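Miltdale cell: setup and care notes for the two-arm carrying station

README, last changed 26th September 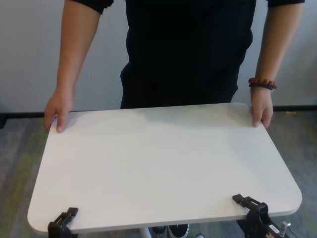

These notes are for the people who start, clean and repair the Miltdale cell. The recordings have their own data card in the folder Zaladley. Please read the part on grippers before you touch anything, also if you know the older cell.

Starting the cell

Switch on the control box first and wait until both arms report ready. Then open the grippers fully and close them once without load. If one side closes later than the other, do not start a session. Run the homing script again, and if the delay stays, write it in the log.

The person who carries the other end of the tabletop stands on the wall side. Agree on one word for "stop" before the first lift. We use "down".

Grippers

The jaws are checked after every 100 lifts. Look for dust in the steps of the jaw and wipe it with a dry cloth. Please don't use oil, it goes onto the board and the next grip will slip.

The jaw screws are tightened with the short Prindico key, in 4 small turns and always crosswise. In January we tightened one side completely before the other and the jaw was closing at an angle for two weeks.

The left and right jaws are not exchangeable. After a change of jaws, repeat the closing test 3 times with the board lying on its support.

Settings

grip_force: 16 (units of the Valentini driver, not newtons)
lift_speed: slow
release: only after confirmation by the operator

A higher grip force leaves marks on the edge of the board. A lower one was tried and the board turned when the person walked faster than the arms.

Known problems

The driver sometimes loses the right gripper after a long pause. Restart the driver only, the arms can stay on.

Homing takes some 4 minutes if the cell was moved. The old homing file is not deleted automatically, so remove it by hand.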